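The doughnut in the big plastic bin

13th November

I have been meaning to write about the plastic bins since we got home, and I keep getting distracted by the actual food, so let me start with the food and work my way round to it. The last weekend of our trip was spent in Dredthorpe, which is a small town with one long main street and a surprising amount of baking for its size. My sister had told me to go to Brurkis, the bakery down by the bus stop, and to get there before ten. We got there at twenty past. There were still doughnuts, so either she exaggerates or we were lucky.

The choice was between plain sugar, cinnamon, a sort of maple one with nuts, and the red. I am normally a cinnamon person. I have been a cinnamon person since I was old enough to reach a counter. But the red ones were sitting right at the front, shiny as a new toy car, and I heard myself asking for 4 of them before I had even looked at the price. (Reasonable, by the way. I've paid more for worse at the airport.)

Now, the bins. We were staying with family over in Flondthorpe, which is a half-hour drive on a road that has more bends than it needs, and I have a history with baked goods in cars. There was a birthday cake once that I will not go into. So this time I had packed the big plastic storage bins, the ones that usually live in the hall closet with the winter scarves in them, and my plan was that each doughnut would travel inside a bin, in its own little tray, with high walls all the way around and nowhere to slide to. My husband thought this was a lot of plastic for a few doughnuts. He was driving, so he didn't get a vote.

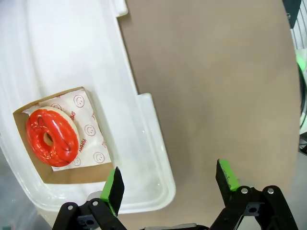

My red one, still in its tray at the bottom of the bin. YUMMY, says the paper, over and over.

I love that paper more than I can explain. Little red smiley faces and the word YUMMY in red letters, on plain white wax paper, and it went so well with the icing that I wondered if somebody had planned it. I kept my sheet for a while, thinking I might line a drawer with it, and then common sense got the better of me.

The taste! I should get to that. The icing is sweet first and then a little bit sharp, somewhere between raspberry and the red candy you got from a jar as a kid. The thin dark drizzle on top is chocolate, and bitter enough to keep the whole thing from tipping over into too much. Underneath, the dough is soft and a bit eggy, and it pulls apart in strands the way a good roll does. I ate mine standing up in the kitchen with my coat on. The plan had been to wait for the coffee, but the coffee was slow.

My aunt, who had been told we were bringing "something for later," cut hers into quarters with a bread knife and made it last until evening. I have never understood people who can do this, though I admire them very much.

I did try making them at home last week. I used the recipe from my old Matić cookbook, the one with the stained cover and the page about jam that has come loose – it asks for more butter than seems right and a long rest in the fridge overnight. The dough came out nicely. The icing was another matter. I wanted that glossy red and got a dull pink, and then a slightly less dull pink, and by the third bowl I was down to the last of the powdered sugar and let it be. They tasted fine. My neighbor took two, and she isn't one to be polite about food.

If anyone has a way of getting a red glaze to set shiny without tasting of food coloring, please leave it in the comments. I have seen beet powder suggested, and freeze-dried raspberries, and I'm leaning toward the raspberries – beets and I have never gotten along.

The bins are back in the closet with the scarves in them, washed out and dried. One of them still smells very faintly of sugar when you lift the lid, and I haven't tried too hard to get rid of it.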